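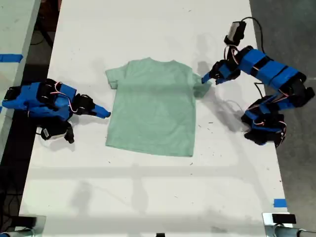
Figure 4. Short-sleeved T-shirt laid flat, neckline at the top and hem along the bottom.

Section 4: Folding T-shirts for the Ginda drawer insert

By now the insert is in the drawer and the dividers click when you push them down (if they don't, go back to Section 3 and flip the long rail over). Now for the shirts! I wrote this part of the guide at my own table with a pile of laundry next to me, and I rewrote it in September 2026 after a bunch of you told me the old fold was too tall for the Brurer dresser. You were right, it was. The new one is shorter and I like it better anyway.

What you need

A table or counter at least 800 mm deep
The folding card that came in the box, 179 mm wide
Clean, dry T-shirts

You can do this on a bed, and I did for years, but a soft mattress lets the shirt sink and the folds come out crooked. A hard, smooth surface is so much easier. Wipe it down first if it's a kitchen table, especially if you're folding anything pale.

Laying out the shirt

1. Put the shirt down with the neckline away from you and the hem toward you. Front down is my habit, but if there's no print to worry about, either way works.

2. Hold the hem at both corners and give it one gentle pull toward you. Don't yank. You want the hem to run straight across, and if one corner hangs a little lower than the other, pull the high one down until they match.

3. Pull each sleeve out to the side so it lies as a flat little flap. Check both! I always get one sleeve perfect and forget about the other, and then there's a lump hiding under the shoulder that shows up three folds later.

4. Smooth the fabric from the middle out toward the side seams, using the flat of your hand. Light creases are fine and I wouldn't bother chasing them. What you're after are the thick bunches, where the fabric has doubled over on itself. 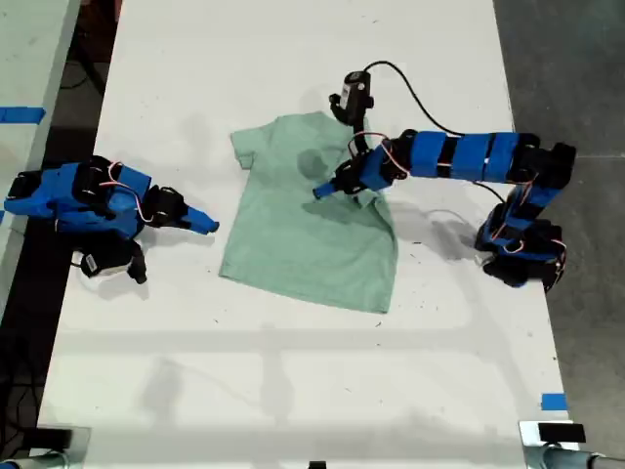 Bunches near a shoulder are the stubborn ones. If smoothing just pushes the lump along, pick the shirt up by both shoulders, give it a shake and start again from step 1 – it's quicker than fighting with it.

Note: Heavy cotton holds its shape and you can go fast. Thin, stretchy shirts creep while you work, so go back and look at the hem again before you move on.

Caution: Feel for damp spots, mostly at the collar and under the arms. A shirt that goes into the insert damp will smell by the end of the week, and it'll share that with its neighbors. Hang it up and fold it later.

5. Take one last look at the sleeves and shoulders. Anything still gathered up gets pulled outward, with your other hand resting on the middle of the shirt to hold it still. 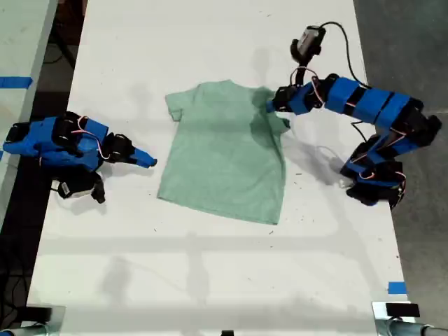 Making the fold

6. Set the card on the shirt, centered, with its short edge just under the neckline. Fold one side of the shirt over the card, then turn the sleeve back so it stays inside the edge.

7. Do the same on the other side. You should have a long strip now, the same width top to bottom.

8. Slide the card out toward the hem. If it catches, lift the strip a tiny bit and wiggle – pulling hard drags the whole fold apart.

9. Bring the hem up to just below the neckline, then fold the strip in half, and in half again for the Brurer or any other shallow drawer.

10. Stand the shirt up on the table. If it stays up by itself, you're done with that one. If it flops, the last fold is probably too loose, so open it and press it a little firmer.

Filling the insert

Each row takes up to 7 adult shirts. The rail comes set for a drawer 761 mm wide, and if yours is a Marchuk, use the short end piece from the small bag. File the shirts with the rounded fold facing up and start from the back of the drawer.

Bernus owners: your drawer has a lip at the front, so leave the first slot open or the shirts will snag every time you close it. Socks do fit in there nicely, though.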